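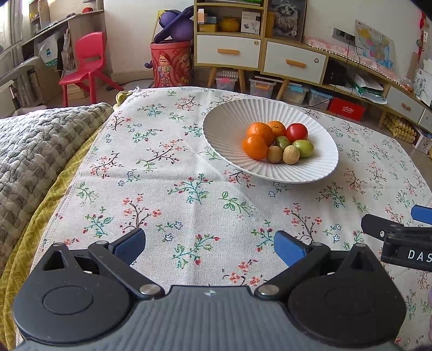

Roel Timmermans wrote in after the last version of this guide to say that his Clillamier bed frame squeaked from the first night, and could I please put the bit about the washers somewhere people will see it. Fair enough, Roel! It's now step 3.

## Section 5: Putting the slats and center rail in

By now you should have the headboard, footboard and both side rails standing up on their own (if they wobble a little, fine, we tighten everything at the end). I've built the Drakier, which is the queen, and the Rellthorpe, the king, and they go together the same way apart from the extra leg.

1. Lay the center rail between the headboard and footboard with the slotted side up. I put mine in upside down the first time and had to take it all out again.
2. Hook both ends into their brackets and push down until they sit flush.
3. Slip a nylon washer onto every bolt **before** it goes through the bracket. They're in bag 261, the little one that likes to stay stuck in the cardboard.
4. Screw in the center legs by hand. Turn each foot until it just touches the floor - no further, or you'll lift the rail.
5. Roll out the slats from the headboard end and clip them down at both sides.
6. Go back around with the hex key and tighten all 8 corner bolts, a bit at a time, moving corner to corner.

**Note:** Bag 307 is only for the Rellthorpe. If you have the queen and found one in your box, keep it for spares.

**Caution:** Don't use a power driver on the corner bolts. The inserts strip really easily, and I learned that one the expensive way.

**Caution:** Keep kids and pets off the frame until step 6 is finished.

Then put the mattress on and sit on each side. If you hear a creak, check the center legs first, then the washers. I give all my bolts another turn every November when the heat comes on, and mine's been nice and quiet.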